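Quarterly update on the Nivavero key bench
Prepared by Kumudini Wanigasekara for Rahel Eberhard, December

Where we stand
It's been a really good stretch for the bench, and I'm glad to have so much to put in this report. The handover routine now runs from start to finish on our own parts, and the second half of the grant can go where we hoped it would: into harder objects. Key rings were always the item Brigitta Brunner wanted most, and we moved them up the list by a whole month.

What we worked on
We started with single split rings from the Gestero sample box, then went to pairs, then to linked bundles. Bundles are much more fun – every one hangs in its own way, and a grip that suits one loop leaves the next one swinging. Genji Hirano sorted the stock into 15 trays by size and finish, and that has saved us a lot of rummaging. We logged 269 handovers this quarter. Nele Kröger is going through the notes now and has already suggested a better way to record which loop was held first.

The Brevik order for replacement finger pads came in two parts, and the second part was short. Lau is making up the difference at no charge. We kept working with the pads we had, so no bench days were lost.

Spending
We are under on materials and slightly over on shop time, mostly for the rail alignment. I'd like to move the leftover materials money to shop time if you agree. No new purchases are planned before the review.

From the bench
Two arms on one rail, yellow ribbed fingers, and a bundle of split rings in the second picture.

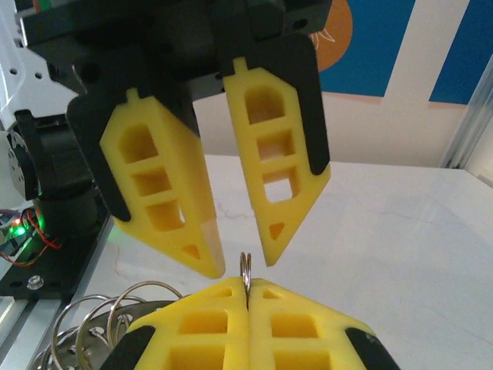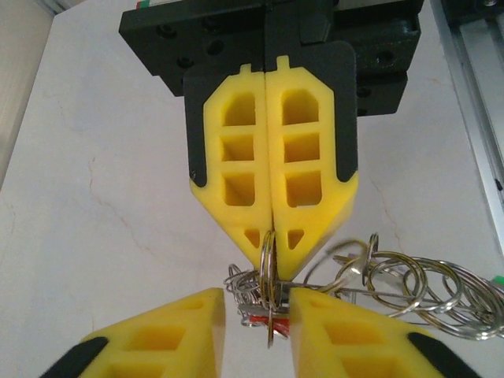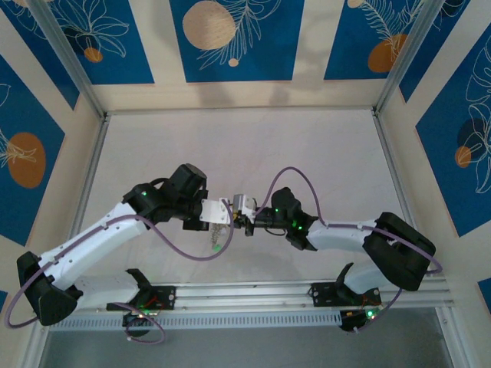 Next quarter
Mixed bundles come first, with a tag or a strap on at least some of them. Nele will draft the test list and Genji will set aside 30 bundles that stay the same all the way through, so we can compare weeks fairly. Brigitta has asked to come by for a morning at the bench – you'd be very welcome too, Rahel!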